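Bustthorpe Council Expenses, the README

Last touched 27/07/2022, after the spring claims finally turned up in the wrong folder.

What you get

Every expense claim filed by members of Bustthorpe town council and released under the open records rules, typed out into one table. There are 152 claims in the current release. They arrived as scans of photocopies of forms, several of them filled in with what looks like eyeliner. We typed them up by hand, after the text recognition software read "mileage" as "marriage" and reimbursed the council for a lot of weddings.

Files

claims.csv: one row per claim.
members.csv: one row per council seat. Seats, not people. We left names out on purpose, and the reasons are under Privacy.
rules.txt: the allowance rules in force when the claims were filed, including the paragraph that contradicts the paragraph before it.
notes.txt: our grumbling, by row number.

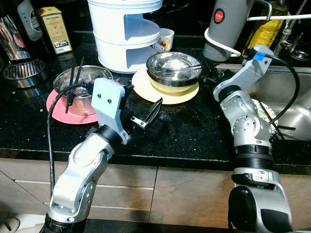
Columns in claims.csv

claim_id: ours. The council's own numbering restarts whenever somebody buys a new pad of forms.
seat: matches members.csv.
filed: the date on the form. The received stamp is often earlier than this. We did not fix it.
category: travel, office, meals, phone, other. "Other" is the largest and the most fun.
amount: in dollars, as claimed.
paid: in dollars, as paid. Blank means the records office didn't say. Zero means it was turned down. Please don't treat these as the same thing, as one local newsletter did with great confidence.
receipt: yes, no, or partial. Partial covers everything from a torn stub to a parking ticket.
vendor: as written. Dronotell, the phone supplier, appears under 5 spellings and we kept them all.

Where it came from

We asked for the records in October and were told they didn't exist. We asked again, quoting the shelf number, and they did. The first batch was missing 40 pages, later supplied in an envelope with no cover letter.

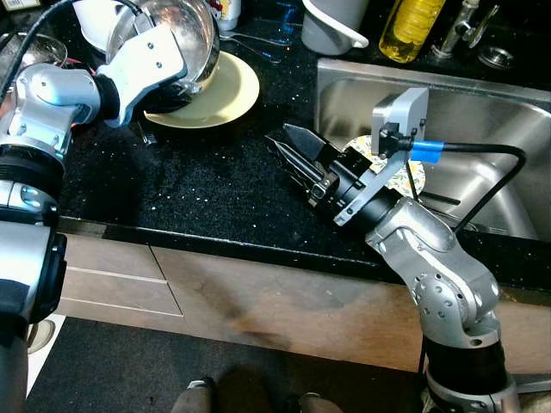 Each form was typed twice by different people and the two versions compared. Where they disagreed, a third person looked at the scan and sighed. If the sigh didn't settle it, the cell says "unreadable."

Known problems

Four claims from the Moffat ward have two different totals on the same page. We used the one next to the signature.

The trip to Brevik shows up as travel for one seat, meals for another and office supplies for a third. It was the same trip. We kept the categories as filed, so any chart of travel spending will come out low.

Mileage claims before the rule change used a flat rate. The later ones use distance, mostly in round numbers, which says something about either the local roads or the local arithmetic.
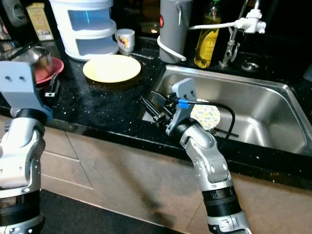 Privacy

Home addresses, bank details and license plates were removed before release. So were members' names. Anyone determined can match a seat to a person by looking at the council's website, and we can't do much about that. Staff who only processed the forms are not in the table at all.

Please don't

Add up the amount column and call it fraud. A strange claim is a strange claim. Some were turned down, some were paid back, and at least one was for a stapler that cost more than the desk. Check the paid column and rules.txt before you write your headline. 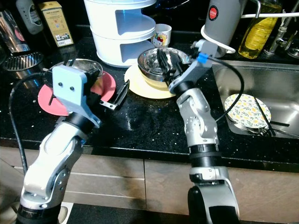
Fixing mistakes

Open an issue with the claim_id, the column and what you think it should say. Corrections from the council itself are welcome and are handled in the same queue as everyone else's. We have had one so far, asking us to spell "councilor" with two Ls.

License

Free to use, copy and argue over. Credit the Bustthorpe Council Expenses table and say which release you used.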